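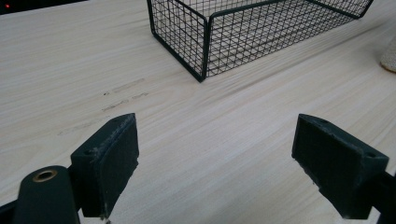 Worn finger pads on a hand-held gripper at Berero, with a wire mesh basket on the table.

**Berero swaps gripper pads sooner**

4th June. Berero is cutting the service interval on its hand-held grippers, from 900 grasps to 600. Pads were getting scuffed and chipped well before the old limit, said Ruba Nassar, who runs the bench there. One set was pulled at 345.

"You look at the lower corners first," Nassar said. "If there's a chip I don't care what the log says."

New routine: pads wiped down every 50 grasps, both fingers checked for level, mounting holes cleared of dust before the screws go back in. Pads get changed in pairs, never one side only. Old ones go in a tray with the count written on tape.

Replacements come from Guerreiro, which has a softer compound on trial til August. Tomás Carvalho of Guerreiro said the first batch ran slightly thick and had to be sanded on site. Second batch is due shortly. No price given yet.

Carvalho also wants the wipes changed, the curent ones leave lint.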